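Who Answers the Mail? Party Messaging on the Halholm School Vouchers Bill
Project report, group 4
Mitra Shahbazi, Jade Holroyd, Nkrumah Osei

What we did

We wanted to know if state lawmakers talk about vouchers the same way in newsletters as they do on the floor. Short answer – no, mostly. We collected 50 newsletters from both parties, plus the floor transcripts from August. Nkrumah did the scraping, Jade and Mitra did the coding by hand. 1,493 sentences in all. Took way longer than planned.

Every sentence got one label: cost, parents, teachers, or other. Two coders each, disagreements settled on Tuesday calls. "Other" got too big and we should of split it.
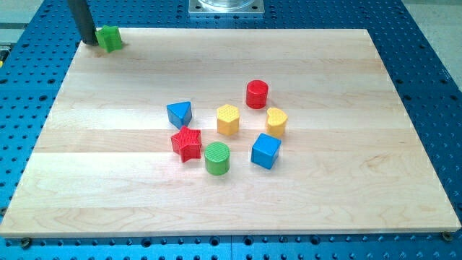 Vol. 2, p. 4

Findings

Majority party newsletters lean hard on parents. Floor speeches from the same members are mostly about cost, and the word "choice" nearly drops out. Minority side is more even but their newsletters hardly mention the price tag, which suprised us given how much they brought it up in debate.

Rep. Iker Miranda was the exception. Same three lines everywhere, newsletter and floor. His office did not reply to our questions.

Problems

Missing newsletters from the Madora districts – links dead. Floor transcripts don't mark interruptions, so some sentences are cut in half and we coded them anyway. Also only one bill. Can't say if this holds for taxes or anything else.

Next time

Split "other" before coding. Ask offices for the newsletters directly, early. Mr. Dvořáček suggested adding the mailers from the Zonora primary, no time for that this term. Coding sheet is in the class folder.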